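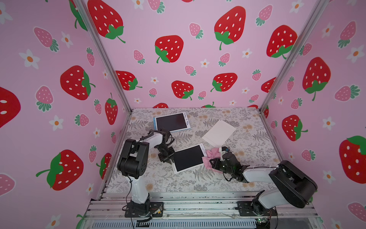

Two robot arms at a fern-print tabletop, strawberry wallpaper on the walls.

Watkins Books and Church Supply
Home > Small Groups > Old Testament > Job

Tromholm Group Reader: The Book of Job
Published by Tristement
Item no. 1598
Boxed set, in stock

What's in the box
One leader's book, 81 pages, sewn binding
Six readers, stapled
50 question cards
One fold-out chart of the speeches
Box with lift-off lid

Additional readers are sold singly. Cards are not sold apart from the box.

Our notes

The back of the box says this study "will change how your group faces suffering." We have been selling small group material for a long time and have yet to see a box do that. What follows is what we found when we read the whole thing and ran it with a group of nine on weeknights.

The Tromholm series has a plain method. You read a stretch of the Bible out loud, you keep quiet for a while, you draw a card, and you talk. There is no video. There is no fill-in-the-blank page where the blank can only be "grace." If your group is used to a host on a screen who does most of the talking, expect the first evening to feel slow.

We doubted that Job would work this way. It is long, the speeches repeat, and most groups we know read the first two chapters and the last one and call it done. Tristement clearly knows this, and the leader's book spends its first chapter scolding people for it. The scolding goes on too long. But the plan that follows does take you through the whole book in eight meetings, including Elihu, whom almost every other study skips.

The leader's book

Written for someone with no training, and mostly it keeps to that. Each meeting gets a page on the passage, a page on hard words, and a page or two of notes on where the talk may go. The notes on the three friends are the best part. Eliphaz, Bildad and Zophar are usually treated as fools, and the book asks you to slow down and notice how much of what they say sounds like things you have heard at a funeral, or said at one. It also points out that they sat with Job on the ground for seven days and seven nights before anyone spoke, and it gives them credit for that.

The section on chapters 38 to 41 is weaker. God answers Job out of the storm and does not explain a thing, and the writer seems nervous about leaving it there. We get several pages on how the answer is "really" a comfort. Maybe so. A few in our group thought it was, one was angry about it, and the notes had nothing to offer her beyond a suggestion to read the passage again. Leaders should be ready to put the book down at this point.

On 42:6, where Job says he repents (or despises himself, or is comforted, depending on who is translating), there is a fair half page laying out the choices. It doesn't pick one. Good.

The ending, with the sheep and camels doubled and the new sons and daughters, gets two paragraphs. We wanted more. People who have lost a child do not read that chapter the way other people do, and a study that claims to be about suffering should have seen it coming.

The readers

Thin, stapled, large type. They contain the full text of Job with wide margins and no notes. You may fairly ask why you would pay for a book that is already in every Bible in the room. Our answer is the margins. People wrote in these who would never write in a Bible. If your group doesn't mind pencil marks, skip the extra readers and save the money.

The covers curl. Ours were curling by the third meeting.

The cards

The box calls them "conversation starters." Some of them are. "Which of the friends would you have called first?" kept us going for most of an evening. "What would it take for you to stop talking?" did too. Others are soft enough to be printed on a mug, and we pulled those out before we began. "Where do you see hope today?" is one of them. You can pull a good many and still have plenty for eight meetings.

The cards are not numbered and are not sorted by meeting. Tristement says this is so that the group will be "surprised by the text." In practice it means that somebody draws a card on the whirlwind in the second week. We sorted ours with a pencil mark on the back, and the leader's book would have been better for a one-page list. We asked the publisher about it. The reply was friendly and did not say yes.

The chart

A fold-out showing who speaks when. Useful once. It tears at the folds, so open it flat on the table and leave it there for the evening.

How it compares

The other set people ask us about is the Dekard Job course. Dekard is glossier, has the videos, and is done in five meetings. It is easier to lead. It also tells you what to think about every chapter before you have read the chapter, and it treats Job's complaints as a problem that he gets over. We carry it and we sell more of it than we do of this one. If you have a new group whose members don't know each other yet, Dekard may be the safer pick. If your people have been meeting for years and are a little tired of being led by the hand, take the Tromholm.

Neither is a grief course. The Tromholm box comes close to suggesting that it is, and we wish it wouldn't. Someone in the first months after a death may not want eight evenings of Zophar. Talk to them before you hand them a reader.

Claims on the box, and what we make of them

"No preparation needed." Not true. Allow an hour before each meeting, more for Elihu.

"For all Christian traditions." Mostly true. There is nothing in the notes that a Catholic, a Baptist or a Lutheran would trip over. The prayers at the end of each meeting are short and come from the Psalms.

"Used by over 500 groups." We can't check this and neither can you. We would ignore it.

"Sessions of 50 minutes." Only if your group reads fast and has little to say. Ours ran well past that every time, and the long speeches can't be rushed. Splitting the reading between voices helps. Give one person Job for the whole evening and let others take the friends.

A word on the silence

Every meeting calls for five minutes of quiet after the reading. The leader's book says that this is "where the real work happens." That is a big thing to say about five minutes in a church basement with the heating pipes knocking. We cut it to two at the first meeting and nobody complained. By the fourth we were doing the full five, and I would not want to say why. I don't think it proves anything about the book.

Changes in this printing

The box we sell now is the second printing. The wrong verse numbers in the Bildad notes have been fixed. The lid fits better. The glossary still says that Uz is "a city," when the text calls it a land, and still says nothing about how little is known of where it was. A corrected sheet is promised for July. We'll put one in with each order when we have it, and not before.

Ordering

Churches may order on account. For a group larger than seven you will need extra readers, so add them to the same order and they travel in one carton. We take back unopened boxes. Opened boxes come back only if something is missing or torn, and please check the chart before you use it.

If you'd like to look before you buy, there is an open copy at the counter. It has our pencil marks in it, and the mug cards are in an envelope at the back so you can judge them for yourself.

Notes by Taha Cherkaoui, small group desk
Last changed 22 May 2021

See also
Tromholm Group Reader: Ecclesiastes
Tromholm Group Reader: Lamentations (out of print, one used set)
Dekard Job course, leader's pack
Pencils, box of twelve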